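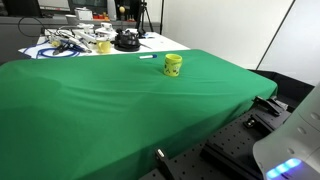
Late protective stop on the Zestum cell

1/14/18

The arm pushed a cup into the table last week and took 860 milliseconds to decide that this was a problem. The limit should have caught it well before that. The cup was bent out of shape and has been replaced, the gripper fingers have been checked, and nobody was near the arm at the time. It was still a failure of a safety-related function, so I stopped all running on the cell until I understood it. These are my notes, tidied slightly.

The task is dull. The arm picks a cup from the cloth, moves it sideways and puts it back down. Sometimes it does the same with a marker pen. The cloth is there because the bare tabletop gave the camera reflections under the Rembridge lab lights, and I had grown tired of masking them out. Placement is position controlled down to a height just above the surface, then a slow descent until the estimated vertical force passes a threshold, then release. Separate from that, and above it, is the protective force limit in the controller. If the descent logic fails, the limit stops the arm.

On cycle 1705 both failed together, which is what made it worth writing up.

What the log shows

The descent started at the normal height. Contact was made with the cup slightly tilted in the fingers, so one side of the base touched first. The force estimate rose, levelled off, and did not reach the contact threshold. The descent continued. The cup went over further, the fingers followed it down, and the estimate started to climb again once the gripper body was pressing more or less directly on the rim. The protective stop came 860 ms after first contact, measured from the joint current trace.

My first idea was the cloth. It has wrinkles in it and it gives a little under load, so contact on it is softer than contact on a hard top. I repeated the descent with the cloth removed, at reduced speed, with a block of foam in the gripper. The stop was still late. I then blamed the filter on the force estimate, which I had made heavier in September to get rid of false stops. Putting the old filter back made a small difference and nothing like enough.

The useful test was the simplest one, and I should have done it first. With the arm stationary in free air and nothing in the fingers, the vertical force estimate ought to sit near zero. It sat at 14 newtons, pulling down.

Cause

This arm has no force sensor at the wrist. It estimates external force from the joints, by working out what torque each joint ought to need and comparing that with what it is using. To do this it has to know the mass of the tool. The present tool, a Goel gripper with its adaptor plate and camera bracket, weighs 2 kg on the bench scale. The controller had been told it was carrying the previous gripper, which is a good deal lighter.

So the estimator saw an unexplained weight hanging from the wrist and reported it as an outside force acting downwards. When the tool pushes on the table, the table pushes back upwards, and the two are summed. The first 14 newtons of real contact were spent cancelling the error. Only after that did the estimate begin to move towards either limit. The contact threshold and the protective limit are read from the same estimate, so one wrong number delayed both.

I had entered the new mass when I fitted the gripper. It went into the Bakance configuration tool, where it was saved to the project file. The controller loads its payload from the installation file. The tool shows the project value on screen with no sign that the running value differs. I don't count this as a defect in the software – the manual does state which file is used – but I read the screen and believed it for weeks.

The earlier false stops make sense now as well. They happened on upward moves, with the gripper pulling free of something, where the bias adds to the real force and trips the limit early. I treated the symptom with a filter and made the other direction slightly worse.

Changes

The mass and centre of gravity are now in the installation file and have been read back from the controller after a full power cycle.

The start-up script holds the arm still in three poses and checks the force estimate in each. If any pose reads outside a narrow band around zero, the program will not run. Three poses are used so that an error in the centre of gravity shows up too.

Contact height is bounded. If the descent goes below the known table height by more than a small margin, it stops whatever the force says. This should have existed from the beginning.

The old filter is back. There have been no false stops so far, though the number of cycles is still small.

I repeated the foam test with the corrected payload, on the bare top and on the cloth, and the stop came promptly on both. The cloth version is a little slower, as expected.

Still open is the clamping. After the hard contact I went round the brackets and fixings on the mounting plate with a torque wrench, and one bolt moved slightly before it clicked. I have no earlier reading for it, so I can't say when it came loose. All of them now have paint marks across the head, and I will check them again on Friday before the next long run.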